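**Do ethylene absorbers in the fruit bowl do anything at all?**

Asked by Waqas Butt

My sister swears by those little sachets you drop in with your fruit. She buys the Skidine ones and reckons her bananas last twice as long. I'm paying enough for fruit as it is and I don't fancy paying for a bag of dust on top. Has anyone tested them properly, meaning side by side, same shop, same day? Please don't just paste what it says on the packet.

**2 answers**

**Gerardo Salazar**

I did, in May, because I didn't believe it either. Two bunches bought together, one left out with a sachet and one without, at opposite ends of the kitchen. Both had brown spots by the Tuesday. I couldn't have told you which was which.
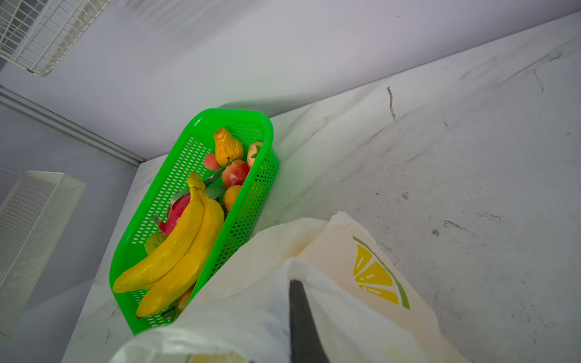
Ethylene is a gas, and a sachet can only mop up what drifts past it. In a shut box or a fridge drawer I can just about see it working. In an open bowl the stuff blows off into the room anyway. Same goes for a plastic basket with holes all down the sides, like the green one with the bananas and pear in it, although that fruit is artificial and will outlast the lot of us. Air gets in and out everywhere, so what exactly is the sachet meant to be soaking up?

I'd also be wary of "lasts up to 80% longer". Longer than what? Kept where? The packet I had didn't say. Things I'd try before spending money:

- buy fewer bananas, more often
- keep them away from apples and pears
- put them in the fridge once they're ripe (the skin goes dark, the inside is fine) 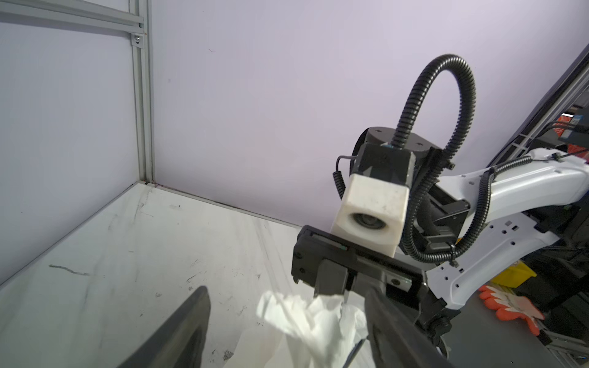
The fridge one made a real difference for me, and it costs nothing. Wrapping the stem in cling film I'm less sure of. I got perhaps a day out of it, and it may well have been a greener bunch to start with.

**Florante Mercado**

disagree, been using them in the salad drawer for ages and the lettuce is definitely better. never bothered doing a test though. dont get the cheap ones

> **Waqas Butt:** Better than what, if you never tried it without?

> **Florante Mercado:** better than before i had them

> **Gerardo Salazar:** A closed drawer is a fairer case than a bowl, I'll give you that. I still wouldn't buy them for lettuce without trying a drawer with none in for a couple of weeks.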